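Chapter 9
Storing Food and Drink at Home

Reading time: 9 min

People kept food long before they had refrigerators. They dried it, salted it, buried it in sand, or hung it in the coolest corner of the house. Most of those methods are still in use, and a modern kitchen relies on several of them at once. A bag of rice in a cupboard and a jar of pickles on a shelf are both stored food, and each lasts for a different reason.

This chapter looks at storage at room temperature. Cold storage is covered in Chapter 10. By the end of the chapter you should be able to sort common foods by how they spoil and choose a suitable place for each one in a small kitchen.

We use the following words throughout. Shelf life is the time a food stays fit to eat under stated conditions. Headspace is the gap between the food and the lid. Rotation means using the oldest stock first.

Share this chapter (18)

What makes food spoil

Four things matter most: moisture, air, light, and warmth. Dry foods such as flour and beans keep well until moisture reaches them. Oils turn stale through contact with air, and light speeds this up. Warmth makes nearly every kind of spoilage go faster, so the cupboard over the stove is a poor place for anything that has to last.

Drinks follow the same rules. Sealed bottled tea can be kept in a cupboard if the label allows it, but once the bottle is opened it should be treated as fresh food. Bottles can be stored upright or at an angle, and a rack made for wine will hold plastic tea bottles as well. Check that the caps are tight before laying any bottle down. 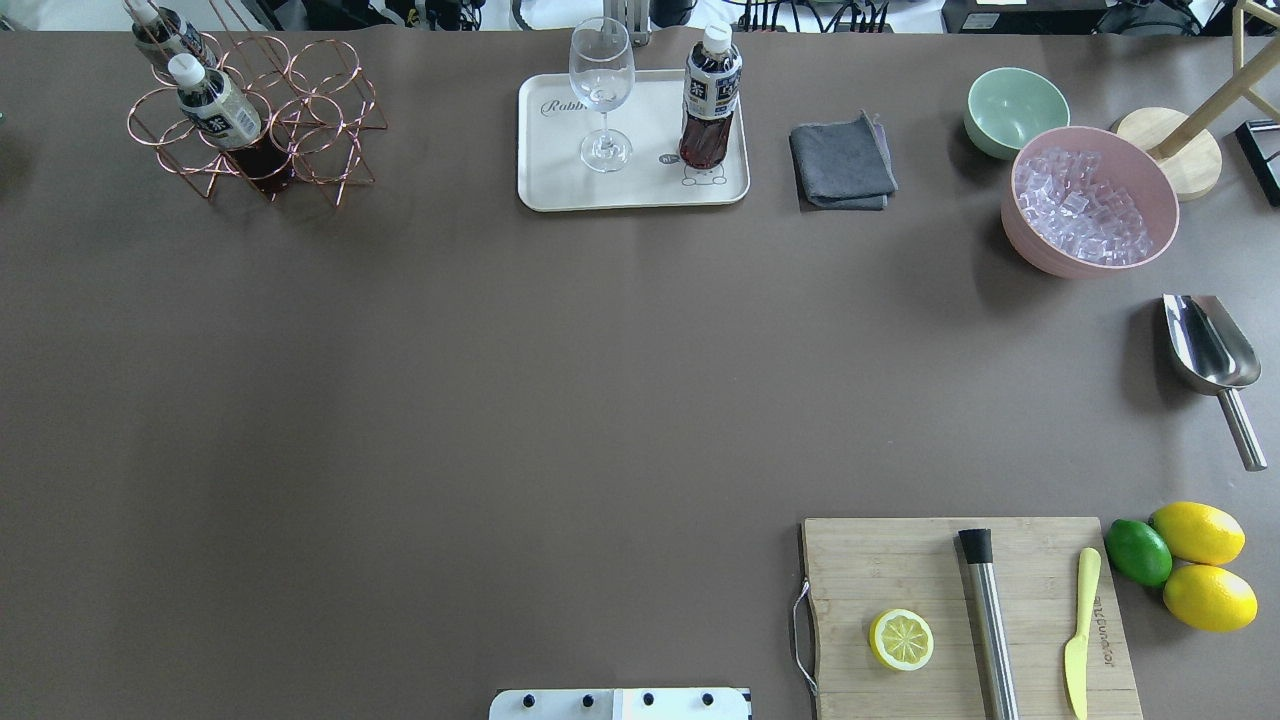

Planning a small pantry

Malou Nørgaard taught home economics in Renden and asked each new class to begin with a list. Students wrote down what their household ate in 15 days, then marked which items could be kept without cooling. The finished list decided how much shelf space was needed.

Her colleague Halldóra Vigfúsdóttir added a second step. She had students put a date on every package as it came into the house and place new packages behind old ones. Exercise 9.1 uses both steps. You will need a notebook, a pen, and a roll of masking tape. Allow 30 minutes for the first part, and keep your list for use in Chapter 10.

We use cookies to remember your place in the book. Accept / Manage settings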